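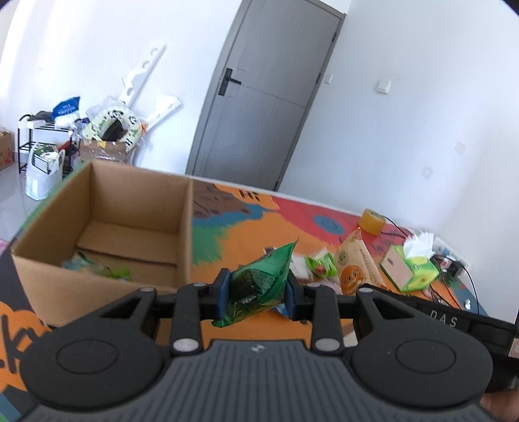
Home Ask Topics Food & Kitchen Members Log in

Crisps gone soft in the cupboard, is there any way of keeping them nice?

Nikola Ivanov
Tuesday, June 25, 2024

Hello everyone, first time posting in this bit of the site, I'm normally over in the gardening pages moaning about slugs. My wife and I moved to Bastthorpe in the spring, into a cottage built in 1961 with a larder on the north side, and I was thrilled about that larder (I'd wanted one ever since I was small and my gran kept her jams in hers). The trouble is that anything crisp goes soft in there. We don't get through a big bag in one evening, so I fold the top over and put a peg on it, and by the next night they've gone all bendy and sad. Crackers are the same, and so are the little rice snacks my daughter brings round. The tins and jars are fine, and the flour seems all right too, though I do give it a good sniff before I bake.

I've tried pegs, elastic bands and one of those big sweet tins left over from Christmas. The tin was a bit better but not by much. Is it the damp, do you think, or am I shutting them wrong? And can anything be done for the ones that have already gone? It seems such a shame to put them out for the birds, and I've read that all the salt isn't good for them anyway.

Thank you in advance, you're always such a kind lot.

Flemum

Hello Nikola, and welcome to the food pages! We had a larder just like yours at our last house and I loved it dearly, but a cool north-facing room can be a damp one as well, and crisps will drink up any moisture going. So I'd say it's mostly the larder, with a little bit of the peg. A peg only grips in the middle and the air gets in at both ends.

What worked for us was squeezing the air out of the bag first, gently so you don't end up with crumbs, then rolling the top down tightly 2 or 3 turns and putting a wide clip right across it. Then the whole bag goes inside a box with a proper rubber seal in the lid. Your sweet tin won't be doing much, I'm afraid, as those lids just sit on top. I kept our box in the kitchen, well away from the kettle and the hob, and only used the larder for jars, potatoes and my husband's chutney (he makes far too much of it, if you're ever passing!).

For the ones that have already gone soft, spread them on a baking tray in one layer and put them in a low oven for a few minutes, keeping an eye on them the whole time. Take them out before they start to brown and let them go completely cold before you decide whether it's done any good. They're always a bit floppy while they're warm. Crackers do very well this way. If they smell of old oil, though, let them go, the oven won't help with that.

It might be worth looking at the larder itself too. Ours had a little mesh vent to the outside that somebody had painted over, and once we'd scraped it clear the whole room felt fresher. My mother-in-law also swore by a bowl of dry rice on the shelf but I could never see that it made any difference.

Rattanakul

freezer. sounds mad but crisps don't freeze solid, you can eat them more or less straight out. been doing it for 12 years

Stilleo

Agree with Flemum about the sealed box. I'd only add that buying the multipacks of small bags saved us all this bother, though they do cost more and it's a lot of packaging, so I feel a bit guilty about it. If yours are past saving, crush them up and put them on top of a macaroni cheese or a fish pie with some grated cheddar. Soft ones crisp up again lovely under the grill, and my grandchildren now ask for it that way. Ready salted or cheese and onion are best. I tried it with prawn cocktail once and we had toast that night instead.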